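Notes for the Juststead evening, July 7, 2026
Talk: Why I quit organizing my pantry and started labeling it

Start without slides. Say hi, thank Malte for the chairs and the mic. Wait for the people at the back to find a seat (last year I started too early and had to do the opening twice).

Okay, opening. Ask who has a can at home they can't explain. Hands up! Mine was a can of chestnut puree. I moved it through two apartments. I have never made a single thing with chestnut puree, and I still packed it in bubble wrap.

Then the big pull-everything-out day in April. I'd blocked off a Saturday and it took the whole weekend. 107 items on the kitchen floor, and I wrote every one of them down in a notebook because I was curious and a little bit mad at myself. 31 of those were past the date. 29 were duplicates of something I'd bought again that same month. Pause here, people usually laugh or groan.

Say clearly that the date on a can is mostly about quality, and that a bulging or leaking can goes in the trash no matter what the date says. Don't skip this even if we're running long. Somebody always asks about dents. Small smooth dent, fine. Deep dent on a seam, toss it.

Next bit: the matching jars. I spent 200 dollars on jars, all the same size, bamboo lids, the works. They looked amazing for maybe three weeks! Then I bought a bag of rice that was bigger than the jar, so now I had a full jar and a clipped bag with a cup of rice in it, and the bag went behind the jar, and you know the rest. Tell the flour and powdered sugar story if the room is warm. Skip it if they look tired.

What I do now. Masking tape and a fat marker, that's the entire budget. I write the month I bought it, big, on the side that faces out. New stuff goes to the back. Anything I opened gets a second piece of tape with the day I opened it. My sister says my shelf looks like a crime lab and she's right, but I used up four cans of tomatoes in a row in the correct order, and I've never been so proud of soup.

Slow down for the cylinder question. Round things are the hardest because they turn, and then your lovely label is facing the wall. Write on the lid too if you store them low, and on the side if you store them at eye level. Let the slide sit for a moment while I drink some water.

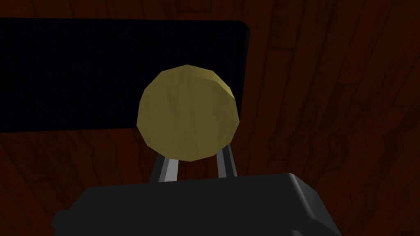
Malte Meinecke wrote to me after the practice run that he'd skip the tape completely and just keep one "eat this first" shelf, because his kids peel anything that can be peeled. Read that out, I love it. I tried his shelf for a couple of weeks and it works great for snacks and leftovers, less great for beans, which sat there being ignored in a more prominent place. So do both if you have the room.

Then the homework. One shelf, tonight or tomorrow, with a marker. Please don't do the entire kitchen. Leave the spices for last, they'll only make you sad.

Questions after that. If it's quiet, ask them what their chestnut puree is. Tape and markers are on the table by the door, one roll per household please!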